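Home Care Basics, Week 5
Notes for the laundry session
Pierina Leone

Hi everyone. These are the notes I promised on washing machines, typed up from what I scribbled on the board (sorry about the handwriting, Kumaresan was right, that really did say "basket" and not "gasket"). Bring them to the practice session at the Werkville center. If you missed class, read all of it, then borrow Shona Kingi's notes for the part on stain removers, which I'm not repeating.

Sorting first. I make three piles on the floor: whites and pale stuff, darks, and towels and bedding. You can get fussier than that if you like, but most people who start with seven piles give up by the second week and throw it all in together! Check every pocket. Tissues are the worst, coins are the loudest. Zip the zippers, undo the shirt buttons, and turn jeans inside out.

Loading. Put things in one at a time and shake them out a little as you go. Sheets love to roll themselves into a big rope with a sock in the middle, so I never wash a sheet alone — I add a couple of pillowcases or a second sheet. When you're done you should be able to lay your hand flat on top of the clothes and still have room for it. If you have to push the door shut with your hip, take something out.

Detergent. Use less than you think. Elango asked about the lines inside the cap, and yes, they're hard to see, so draw over the one you use with a marker. Soft water needs less, a muddy soccer kit needs more. If your towels feel stiff or a bit slimy, run them again with no detergent at all and see how much foam comes up.

Now the part I care about most, which is looking after the machine itself. We talked about front loaders because that's what most of you have at home. Know these names before the session: the drum, the paddle (the raised ridge inside that lifts the clothes and drops them again), and the door gasket, the rubber ring that makes the seal. Lint and hair end up in the folds of the gasket, and so does the odd hairpin. Wipe it with a damp cloth, pull the fold back gently with your fingers, wipe in there too, then dry it.

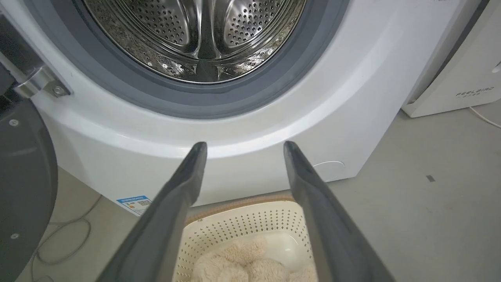

Front loader with the door open: perforated steel drum, paddle, gray rubber gasket.

Leave the door open a bit between loads, unless you've got toddlers or a cat. Once a month, run a hot cycle with nothing in it. The filter is usually behind a small cover low down on the front — put a shallow tray and an old towel under it before you unscrew anything, and go slowly.

For next week: read your own machine's manual, find where its filter is, and write down the three cycles you use most. Jagadeesh Pillai is taking the ironing class, so bring one cotton shirt, clean and a little wrinkled.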